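Machala Talks — Frequently Asked Questions

What is Machala Talks?
It is a podcast of long conversations with people who had to begin their life again at some point. Some changed their profession at fifty, some moved to a country where they could not read the street signs, some stopped drinking. I record it and edit it myself. My name is Orest Holovko.

How often do you publish?
Two episodes every month. In March there was only one, as I lost my voice and the second guest kindly agreed to wait.

How long is an episode?
Usually a little more than an hour. I tried to make them shorter, but the guests begin to say the important things after forty minutes, so I gave up.

Who is Miroslava?
Miroslava Havlíček is my co-host in the episodes about work and money. She was a payroll clerk for many years and later she trained as a career coach. When you hear somebody laughing in the background of the other episodes, it is also her.

Where can I listen?
On this site, with the player at the top of each episode page, and in most podcast apps. If your app does not find us, please search for the full name with both words. With only "Machala" you will get other results.

Does it cost anything?
No. All episodes are free, also the old ones. There is a support button for people who wish to pay for the hosting, and I am thankful to them, but supporters do not get different episodes.

Do you have advertising?
We have one sponsor message at the start, never in the middle of a conversation. At the moment it is Terken, who make paper notebooks. I read the text in my own words and they do not hear the interview before you do.

Can I be a guest?
Please write to me with the contact form. Tell me what happened, what you did the next morning, and what you still find difficult. Six or seven sentences are enough. I do not need a biography or a press photo. I read every letter, but the answer can take a few weeks.

I have written a book. Can we talk about the book?
We can mention it. I do not build an episode around a book, a course or a product.

Do I need special equipment for the interview?
A headset with a cable and a quiet room. Please close the windows and put your phone in another room. I prefer soft rooms to big empty ones — a bedroom is often much better than an office, where every word comes back from the walls.
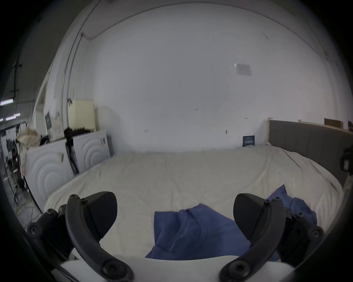
We make a short sound test the day before, and it takes ten minutes. If the connection is bad during the real interview, we stop and find another day. It has happened to many guests and it is not a problem.

Can I hear my episode before it is published?
Yes. You receive the edited file and you have seven days to ask for something to be removed. I do not ask for the reason.

What is the Prulholm weekend?
Once a year we meet listeners in person, with walks, two live recordings and a lot of soup. There are 200 places. The dates are sent first to the mailing list.

Are there transcripts?
For the new episodes, yes. For the first season called Zindus I am still typing them, slowly.

I am in a difficult situation now. Can you help me?
I am very sorry that you are. I am not a doctor or a therapist, and a letter to a podcast can wait too long for an answer. Please speak first with a professional or with a person near you.

Last updated 12 May 2018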